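News > Emergency Services > Interviews

"I still sniff the air when I get home": a morning with a retained firefighter

I'd been trying to get an hour with one of the retained crew at Baran fire station since the spring, and when it finally happened we had to start twice. The first time, her alerter went off before the kettle had boiled.
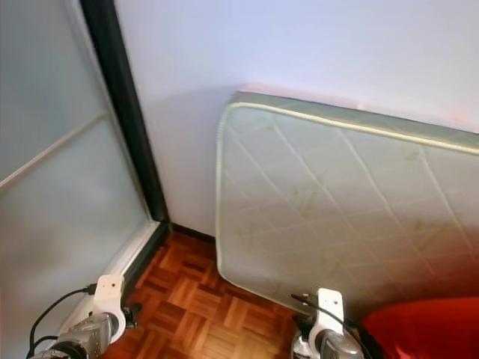 She was back within the hour (a bin fire behind the Plulgate shops, out before they'd unrolled much hose) and picked up exactly where she'd stopped, which impressed me no end.

"So I was saying, I only joined to shut my brother up," she told me. "He'd seen the banner on the railings and he said I'd never pass the ladder climb. I passed the ladder climb. It was the written paper I had to do again!"

She asked me not to use her name, as she has a day job at a builders' merchant and says the customers would never leave her alone. She has been on the crew for 12 years. In that time she's been to chimney fires, barn fires, a great many cars and one very angry swan, and she'll talk about all of them quite happily. The Bisov mill fire took a bit longer to get to.

"We were the second pump there," she said. "You could see the glow from the Puva road, and it goes quiet in the cab when you see that. Somebody had been checking their straps and they just stopped."

The crew was on scene for most of the night. The roof over the old carding room had gone by the time they got water on it, and the job after that was keeping it away from the cottages in the lane behind. All the residents were brought out, 90 people in their slippers and coats, and put up in the school hall.

"People remember the flames," she said. "I remember a man who wouldn't leave without his tortoise. I couldn't blame him. I carried the heat lamp."

I asked how often the alerter goes. She had the figure ready – 227 calls for the station last year, and she reckons she turned out to a bit over half. A fair number are alarms with no fire at all, burnt toast and builders' dust mostly, and she won't hear a word against them. "I'd go to toast every day of the week. Toast is lovely."

What does get her cross is batteries. She means scooter batteries and e-bike batteries, charged in the hallway overnight with the wrong lead. "If it goes up in the hall, that's your way out gone. Charge it in the daytime when you're up and about, and if you've got a shed, use the shed."

And smoke alarms, of course. I had to admit I couldn't remember when I'd last tested mine, and I got a look for it. She does hers when she puts the bins out.

The station is two people short for daytime cover, and you need to live or work within five minutes of the doors. There's a drill night you can come and watch first. Bring a coat, she says, and don't park in front of the bay.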